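Tea Station Storage: Container Choice and Refill Procedure
Project report, second term
Botond Kocsis and Ward Verschueren

1. Background

The break room on the second floor has a self-service tea station. Until this term the tea bags were kept in the carton they were bought in, on a shelf over the sink. Users opened the carton from whichever end was nearer, the flaps tore, and the station was often left with a half-empty carton that looked full from the front. Refill was done on request, usually after the stock had run out.

The assignment was to replace the carton with a container that shows its fill level and to write a refill procedure that one person can carry out without instructions from us. The budget covered one container. Furniture and plumbing were outside the scope.

2. Container

Two containers were compared: a lidded tin from Van den Broek and an open acrylic box from Grultent. The tin protects the contents better and stacks on a shelf. It fails the main requirement, as the level cannot be read without lifting the lid. The acrylic box has transparent walls and straight sides, and the level can be read from a standing position at the table. The box was selected.

The box was placed on the white tabletop next to the cups. A light surface was preferred over the dark shelf for the reading of the level, although white wrappers against a white table give less contrast than we had planned for. The yellow labels turned out to be the more useful marker.
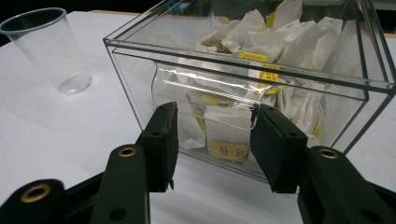

Figure 1. Acrylic box with wrapped tea bags, cup at left.

3. Loading method

Two loading methods were considered. In the first, the bags are stood upright in rows with the labels facing one way. In the second, they are tipped in as they come. Rows hold more bags for the same volume and make each variety easy to find. They also collapse once the first few bags have been taken, and the person refilling has to rebuild them.

Loose loading was adopted. The base load was set at 40 bags and the full load at 56. Above 56, bags slide over one another and end up on the table when a user reaches in. Below the base load the box still works, but users begin to search through the pile for a particular label, which creases the wrappers.

Creasing is cosmetic as long as the paper is closed. Any bag with a torn wrapper is to be removed at refill.

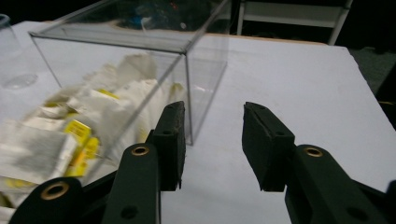 Strings are a separate problem. A string that has worked free of its wrapper catches on the neighboring bags, and pulling one bag can lift several. The procedure therefore asks for a short check of the top layer only. Checking every bag took too long in the first trial and was dropped.

4. Refill procedure

Move the cups clear of the box.
Take out torn wrappers and any bag with a tangled string.
Level the remaining bags by hand. Do not shake the box; the panels scratch against the tabletop.
Tip in new bags until the full load is reached.
Return stray bags from the table to the box.
Wipe the table and put the cups back.

The procedure was tested by Kocsis on a Tuesday and repeated by Verschueren the same week from the written sheet alone. The second run showed that step three had been unclear, and the wording was changed.

5. Remaining issues

The box has no divider. Users who want one variety have to look for it, and the proposal to add an insert from Kallumo was not tested within the term. Fingerprints on the front panel reduce the legibility of the level and need wiping more often than the table does.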